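로봇팔 그리퍼 고민: 지금 달린 2지 그리퍼 계속 쓸까요, 적응형으로 바꿀까요? (케이블 문제 포함)

게시판 > 로봇·자동화 > 그리퍼/엔드이펙터
조회 1,823

납땜연기

안녕하세요, 눈팅만 하다가 처음 글 올려봅니다. 좀 길어요 ㅠㅠ

작은 연구실에서 협동로봇 두 대로 그릇이랑 컵, 작은 선반 같은 걸 옮기는 작업을 돌리고 있어요. 원래 쓰던 게 Flumex의 짧은 손가락 2지 전동 그리퍼인데, 이게 튼튼하긴 진짜 튼튼하거든요. 반년 넘게 썼는데 고장 한 번 없었습니다. 근데 잡는 물건이 자꾸 바뀌다 보니까 한계가 슬슬 보여요. 특히 테두리가 둥근 그릇은 손가락이 짧아서 깊이를 조금만 잘못 줘도 미끄러지고, 철사로 된 선반은 고리 사이에 손가락이 들어가 버리면 빼다가 통째로 끌고 갑니다.

그래서 Bravodden 적응형 그리퍼를 대여로 한 달 써봤어요. 손가락 마디가 꺾이면서 감싸는 방식이요. 같은 물건 네 종류를 가지고 그리퍼마다 70회씩 시켜봤는데, 그릇은 확실히 적응형이 낫더라고요! 대신 작은 컵은 오히려 기존 게 더 안정적이었어요. 적응형은 잡으면서 물건을 자기 쪽으로 살짝 당기는 느낌이 있어서 놓는 위치가 매번 조금씩 틀어져요. 저는 놓는 위치가 중요한 작업이라 이게 꽤 거슬립니다.

작업대는 골판지를 깔고 남색 테이프로 칸을 나눠서 쓰고 있습니다. 처음엔 임시로 해둔 건데 칸 단위로 위치를 부르니까 편해서 그대로 굳어졌어요. 바닥에 손가락이 살짝 닿아도 덜 무섭고요 ㅋㅋ

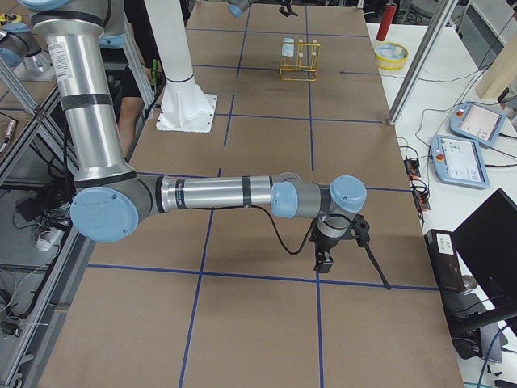
앞쪽 팔과 검은색 그리퍼, 골판지 작업대. 안쪽에 노란 철사 선반

두 번째로 여쭤보고 싶은 건 케이블입니다. 사진 보시면 팔뚝 아래로 케이블이 고리처럼 늘어져서 그리퍼로 가잖아요. 팔뚝 부분은 검은 테이프로 감아서 쓰고 있는데, 손목을 많이 돌리면 케이블이 당겨지는 게 눈에 보여요. 그렇다고 여유를 더 주면 이번엔 철사 선반에 걸릴까 봐 걱정이고요. 적응형은 대여할 때 딸려온 케이블이 더 굵어서 이게 더 심했습니다.

정리하면 궁금한 건 이거예요.
놓는 위치 정밀도를 포기 못 하는데 적응형으로 가도 될까요? 아니면 지금 그리퍼에 손가락만 긴 걸로 바꾸는 게 나을까요?
손목 쪽 케이블은 다들 어떻게 처리하시나요?
그리고 팔마다 그리퍼를 다르게 달아서 쓰시는 분 계신가요? 한쪽은 감싸는 거, 한쪽은 집는 거 이런 식으로요.

미리 감사드려요!

감속기소리

저는 손가락만 바꾸는 쪽에 한 표요. 저도 비슷한 고민하다가 적응형을 샀는데 지금 서랍에 있습니다...

당겨지는 느낌이라고 하신 거, 그거 제 것도 그랬어요. 마디가 꺾이는 구조면 손가락 끝이 직선으로 안 움직이고 호를 그리니까 바닥에서 얼마나 띄우느냐에 따라 닿는 지점이 달라지거든요. 닫히는 폭에 맞춰서 팔 높이를 보정해주면 꽤 줄어들긴 해요. 저는 폭별로 표를 만들어서 넣었는데 물건 종류가 늘어날 때마다 표도 늘어나서 결국 제가 먼저 지쳤습니다.

손가락은 3D 프린터로 뽑아보세요. 지금 손가락보다 20 mm만 길게 해도 그릇 테두리 잡을 때 체감이 다를 거예요. 안쪽에는 얇은 실리콘 패드 붙이시고요. 단, 길어진 만큼 끝에서 휘니까 뒷면에 리브 꼭 넣으시고, 컨트롤러에서 툴 끝점(TCP)이랑 무게 다시 잡아주셔야 합니다. 저 이거 까먹고 첫날에 작업대 찍었어요. 골판지 깔아두신 거 부럽네요, 저는 맨 상판이었습니다 ㅋㅋㅋ

철사 선반은 손가락 폭을 고리 간격보다 넓게 만들면 끼는 건 해결돼요. 대신 작은 컵 잡을 때 시야를 가리니까 카메라 위치에 따라서는 귀찮아질 수도 있고요. 손목 카메라 쓰시는지 모르겠네요.

케이블은 패스요. 저도 지저분합니다.

만능육각렌치

그냥 비싼 거 사면 됩니다. Ríos 거 쓰세요. 끝

오후세시의커피

윗분 ㅋㅋ Ríos 좋은 건 아는데 그리퍼 값이 무섭죠.

저는 케이블 쪽으로만 답 드릴게요. 예전에 똑같은 문제로 고생을 좀 해서 할 말이 많습니다. 일단 테이프로 팔뚝에 꽉 감는 건 급할 땐 저도 하는데, 손목 관절을 지나가는 구간은 절대 양쪽을 다 꽉 잡으면 안 돼요. 고정점은 팔뚝 끝에 하나, 그리퍼 몸통 바로 위에 하나 두고 그 사이만 헐렁하게 두세요. 길이는 감으로 정하지 마시고, 실제 작업에서 쓰는 손목 각도 중에 제일 심한 자세로 천천히 보내놓고 그 상태에서 손가락 두 개 들어갈 정도로 여유를 주면 돼요. 그다음에 반대쪽 끝 자세로도 보내보시고요.

고정은 벨크로 밴드 추천이요. 테이프는 여름 지나면 끈적이가 녹아 나와서 나중에 알루미늄 관 닦느라 반나절 날립니다. 저는 Fakano에서 나오는 스냅 클램프를 쓰는데 손으로 끼웠다 뺐다 할 수 있어서 그리퍼 바꿔 달 때 편해요. 안에 고무가 들어 있어서 잘 안 돌아가고요. 관 지름 재보고 사세요, 저는 처음에 한 치수 작은 걸 샀습니다 ㅠ

그리고 소프트웨어로도 막아두세요! 손목 마지막 축 관절 제한을 기본값 그대로 두면 경로 계획이 가끔 한 바퀴를 빙 돌아서 가거든요. 짧게 갈 수 있는데도요. 저희는 양쪽으로 반 바퀴까지만 허용해두고 나서 단선이 사라졌어요. 그전에는 703번째 사이클에서 선이 끊어졌는데(로그에 딱 찍혀 있어서 아직도 기억나요) 보니까 그리퍼 커넥터 바로 뒤에서 피복이 갈라져 있더라고요. 커넥터 뒤쪽이 제일 약하니까 거기서 바로 꺾이지 않게 짧게라도 직선 구간을 만들어주세요.

양팔에 다른 그리퍼 다는 건 저희가 해봤는데, 저는 추천이요. 한쪽이 그릇을 감싸서 잡고 있는 동안 다른 쪽이 컵을 집어넣는 식이면 역할이 딱 나뉘어서 좋아요. 귀찮은 건 예비품을 두 종류 사야 하는 거랑, 한쪽 팔에서 가르친 동작을 반대쪽에 그대로 못 옮긴다는 거. 특히 두 번째가 은근히 큽니다. 티치 펜던트도 두 대면 어느 게 어느 팔 건지 스티커 꼭 붙이세요. 엉뚱한 팔 움직이면 심장 떨어져요.

납땜연기

와 다들 감사합니다!! 일단 손가락부터 길게 뽑아보는 걸로 마음 굳혔어요. 적응형은 대여 기간이 3월까지 남아서 한쪽 팔에만 달아서 더 굴려보려고요. 폭별 높이 보정은 생각도 못 했네요. 컵 한 종류만이라도 표 만들어서 시험해보겠습니다.

관절 제한은 방금 확인해봤는데 완전 기본값이었습니다... 바로 줄였어요. 클램프도 주문 넣으려는데, 커피님 혹시 굵은 케이블이랑 얇은 케이블 같이 물려도 괜찮을까요?

오후세시의커피

같이 물리면 얇은 쪽이 슬슬 빠져나와요. 얇은 건 벨크로로 한 번 따로 감고 나서 클램프에 넣으세요. 손가락 뽑으시면 후기도 올려주세요, 저도 그릇 때문에 궁금합니다!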